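### 3.2 Items and containers

The desk-clearing task used small electronics and the shallow storage they are commonly put away in. Items were drawn from the Selon household list, and tablets were included as a separate class – a flat device offers a broad face and a very narrow side, and the two call for different storage decisions. Clear and tinted plastic bins served as containers throughout.
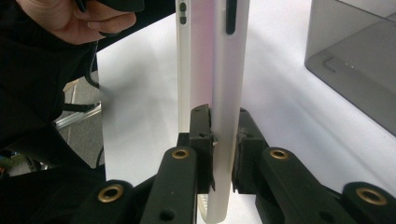
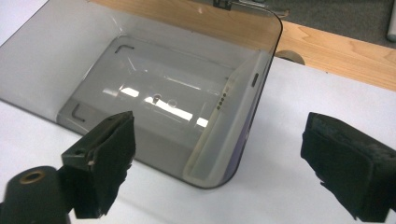 **Figure 2.** Objects from the desk-clearing task. First image: white tablet, upright, seen edge-on. Second image: transparent smoky-gray bin on a white tabletop.

Tinted bins were kept in the set although reflections on the bottom panel complicate the labeling of contents. Rounded corners also reduce the usable floor area, and for this reason we recorded the flat panel and the rim opening separately. Of the 386 placements logged at the Berkmont site, more than 200 involved a tinted bin. Tablets were scored as stored only when the whole device lay inside the rim; a tablet leaning on the wall of a bin was scored as partial. Placement order was left to the participant and is analyzed in Section 4.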